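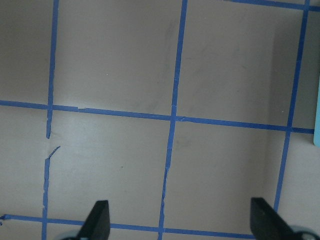 What do you need to lay out a grid on a big table? A roll of blue painter's tape, a long straightedge, a pencil, and more patience than you'd think.

I've had this written in my notes for a while and kept not posting it. Pei-shan Kwok asked me how I do mine, for the third time, so I'm putting it where she can find it.

I use a grid for anything that has to be put down in the same spot more than once. It started with sorting parts for the Bimel cabinets, where I wanted every pile to have its own square and stay in it. Since then I've used one for cutting fabric, for laying out seed packets, and for planning a tile job at my sister's place in Pramingate. You can buy a mat with lines printed on it, but the ones I've seen stop well short of the size of a decent work table, and the squares are too small.

Cover the table first if you care about the top. Kraft paper off a roll is what I like. Pull it tight and tape the underside of the table, not the top, so there's no ridge at the edge. Leave it overnight if you can. Paper that has been on a roll wants to go back to being a roll, and if you tape your lines while it still has a curl in it the squares will move on you later.

Mark along the two long sides, then along the two short ends. I do the marks with a pencil and check them once before any tape comes out. Chepkoech Kaijage taught me to measure every mark from the same corner instead of stepping from one mark to the next. If you step, every little mistake gets added to the one before it. I did it the other way on my first table and the last row was 19 millimeters narrower than the first.

Then tape. Do all the lines in one direction before you start the other direction. Stick one end down, walk the roll to the far side, pull it just snug and lower it onto the mark. If you pull hard, the tape stretches and then creeps back, and you get a bow in the line by the next morning. Press it with a thumb at both ends first and the middle last. 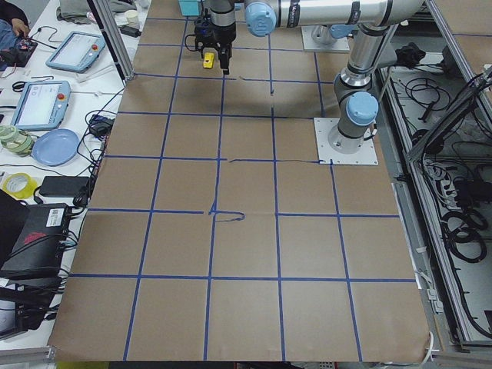 Try to get each line out of one piece. When the roll runs out halfway you'll have to join, and a join is where the trouble starts. Overlap the new piece by the width of a finger and press it flat. Use scissors or a knife to end it. Tearing is faster and I do it all the time, but a torn end lifts sooner than a cut one, and a lifted end catches on sleeves.

Gaps don't bother me much. If the line stops and starts again farther down, your eye fills it in, and I'm not going to peel up a good strip to fix it. A crooked line is different. Pull that one and do it over while the glue is fresh.

Pen marks on the paper are fine too. I write on mine constantly — arrows, sizes, a scribble to get the pen going. Once the paper is full of them I change it, and the grid goes with it, so try not to get attached.

Cost is next to nothing. The table I did on 10/05/2024 took 2 rolls of tape, and I had part of the second one left. The tape came from Kutamo, the hardware place by the bus depot, and I don't think the brand matters as long as it's the painter's kind. Masking tape leaves glue behind when it's been down for a few weeks, and duct tape takes the paper with it.

Pei-shan also wanted to know what size to make the squares. Take the biggest thing you plan to set down and add a hand's width. Mine came to 28 centimeters for the Bimel parts. For seed packets I went a lot smaller.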